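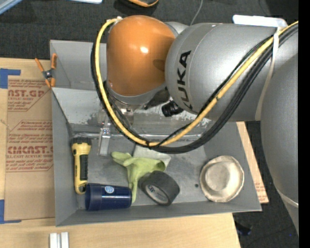
The Glove Problem

Can a machine tidy up after us yet? I went to Munham to find out

By Peter Hrnčiar

My wife asks me every February when we will buy a robot that puts things away. She does not want it to talk or to play music. She wants it to take what lies on the kitchen bench and bring it where it belongs. I always answer "next year", and I have given this answer for 7 years now.

So this year I took the train to Munham, where a small firm called Sanna teaches robot arms to pick things up. I expected to see a machine folding shirts. What people there wanted to talk about was gloves.

A cup is easy, they explained to me. It can lie on its side and still it is a cup, with the same shape as yesterday. A flashlight is also easy, and a roll of tape is not too bad if the fingers come from the right direction. But a glove has no shape of its own. Drop it ten times and you have ten different gloves. It lies over other things and hides them, and when the arm closes on one finger, the rest may come along or may catch on its neighbour. The favourite glove in the lab is lime green. I asked if the bright colour makes it simpler to find. Finding it was never the difficulty, they said. The arm must decide where to hold it.

I learned also to respect the shallow bowl. A person slides a fingertip under the rim and lifts without thinking. A narrow metal finger has to come down at the edge, at the correct angle, and must not push the bowl away across the floor of the bin. I watched for an entire morning and by lunch I was holding my breath for a bowl.

The numbers are better than I expected and worse than my wife would accept. In their last long test, Sanna's arm made 1,020 attempts on mixed household things and lifted the right one in about 900 of them. For a laboratory this is a good result. For a kitchen, think what it means. If your dishwasher dropped one plate in nine, you would carry it back to the shop.

Speed is the other matter. I timed myself at home with a similar mess, and I needed less than a minute to put everything away, while also speaking on the phone. The arm would still be considering the tape.

On the shop floor the picture is more hopeful. In Hilusholm I visited Dadside, a parts warehouse where 200 kinds of articles go through the picking station. Almost all of them are boxes, bottles or hard plastic. The arm there works behind a fence, it does not get tired in the last hour of the shift, and soft goods simply go to another line, with people. The workers I met were not afraid of it. One woman told me she would gladly give it also the gloves, if only it would take them.

I think this division will stay with us for some years. Where the things are stiff and the place is always the same, the machine can already do honest work. At home nothing is the same two days in a row. The centre of our kitchen bench has this week a bicycle pump, one sock, half a lemon and a school letter that somebody must sign. To clear it you need good fingers, but you need also to know that the letter is important and the lemon is not.

When I came home I told all this to my wife. She listened politely, picked up the sock and asked me if I had signed the letter.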